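Setting Up and Maintaining the Two-Arm Handling Cell
Project report, Nataša Nikolaidis
Cirkach Technical College
Submitted 1/23/18

1. The cell

The cell has two arms mounted on one metal rail along the front edge of the floor. The other three sides are walls, fixed to aluminum posts at the back corners. I took the cell over in November, when the task had been chosen but neither arm could repeat it. The task is to handle stemmed wine glasses and a wire rack, including passing a glass from one arm to the other.

My part was the hardware: mounts, cables, grippers, and the service routine. The control software came from the Tesholm group and I left it alone except for the home positions.

2. Gripper and camera alignment

The first fault was in the wrist camera mounts. The screws worked loose and the camera tilted, so a glass foot that should have been between the fingers showed up to one side. I refitted the mounts with thread locker and put a paint mark across each screw head. If the mark is broken, the screw has moved. 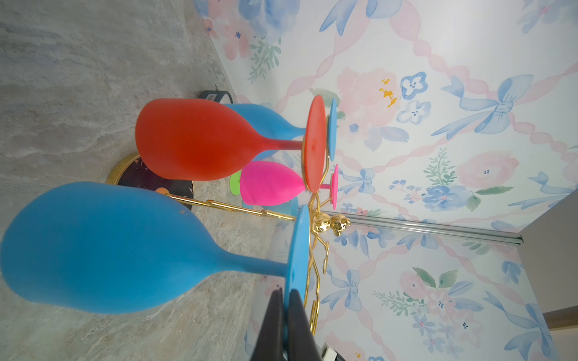
Figure 1. Glasses hanging upside down on the gold rack, with a gripper finger at the bottom of the wrist camera view.

The finger pads were next. They had worn on the inside edge, and a thin stem could turn in the grip. I replaced the pads when the gap at full close reached 2 mm. Alignment is checked at the rack and not in open space, as the hooks leave little room around each foot and a small error shows up there first.

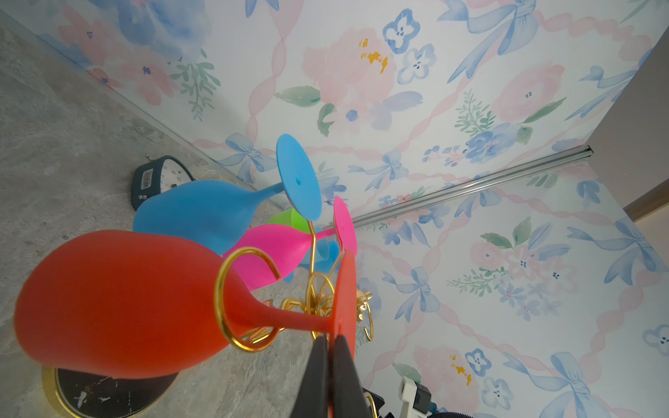 After a pad change both grippers have to be homed again. I skipped this once and the arm closed early on every approach until I reset it. The full alignment takes 45 minutes for both arms – longer if a mount has to come off.

3. Cables

The ribbed conduit on the right arm loops over the top toward the wrist. It needs enough slack for the wrist to turn, but with too much it swings into the glasses at the back. I shortened it, then had to give some back. On the left arm the cable is held along the white segment with clips. I check that each clip is closed before power-up.

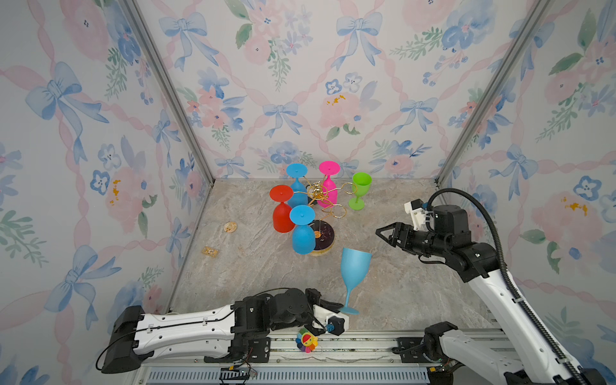

4. Handoff test

For the handoff, one gripper holds the stem and foot and the other comes to the rim of the bowl. Both arms must agree on where the middle of the floor is, so this test finds base errors that the single-arm tests miss.

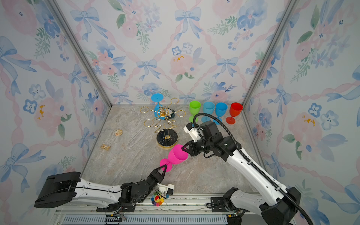
Word count: 436

We ran 505 handoffs after the last service. Most of the failures came from one loose bolt in the right base plate. It is now on the checklist, along with the paint marks, pads, clips, and conduit. The wiring under the left arm still needs a proper cover, and the Cordeiro bracket I ordered for it did not fit the rail.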